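Home Workshop Kitchen Storage Garage Search

Filed under: Workshop Tips › Grippers & Pick-Up Tools

Testing Grippers at the Table: Tips for Comparing Fingers, Cameras and Controllers

By Maricica Coman

A good gripper comparison can be done at a table you already have. I spent most of September going back and forth between hand-held grippers with soft ribbed fingers and a small bench arm with hard jaws. These are the habits that saved me time.

Pick your objects first. Use things from the house and keep the same ones for every gripper. I want one tall and slick, one with a handle, one flat and one limp. A glass bottle, a mug, a keyboard and a cloth bag will tell you more than a box of foam blocks.

Weigh the objects and write it on tape on the bottom. My small steel tin is 144 grams and the full one is 466. The Skarner jaws held both. The Grondach fingers held the small one every time and let the full one turn in the grip until I moved the contact point lower.

Wipe the contact strips between runs. Kitchen grease gets on them and you end up comparing dirt. A damp cloth, then a dry one.

Grip bottles below the shoulder. Soft fingers slide up a taper. If the bottle is on a coaster, come in high enough that the tips clear the rim — otherwise you drag the coaster along and think it was a bad grip.

Turn mug handles the same way for each run. Sebastian Mihăilă and I lost an afternoon of results to this. His handles faced left and mine faced right.

Leave some clutter out. Cables are the hard part of any real table, and a gripper that does fine on a bare surface can hook a loop of wire on the way in. Do one round cleared and one round messy, and log them separately.
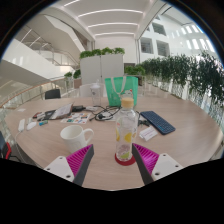
Messy round: bottle on its coaster, mug to the left, cables left out.

Check the camera before you start. With a wide lens, make sure both finger tips show when they are open and when they are closed. Tighten the mount screws and lock exposure if there are windows or strip lights nearby.

On controllers, cheap is fine for slow work. The Husar board cost me $149 and handled the bench arm well enough, though it gets jumpy at low battery. Duarte Bragança ran his for 3,000 open-and-close cycles and replaced one cable. Label your cables at both ends.

Change one thing at a time. New fingers and a new controller on the same day means you start over.

Next month: finger pads you can cut yourself.

We use cookies to remember your settings and count visits. Accept / Manage choices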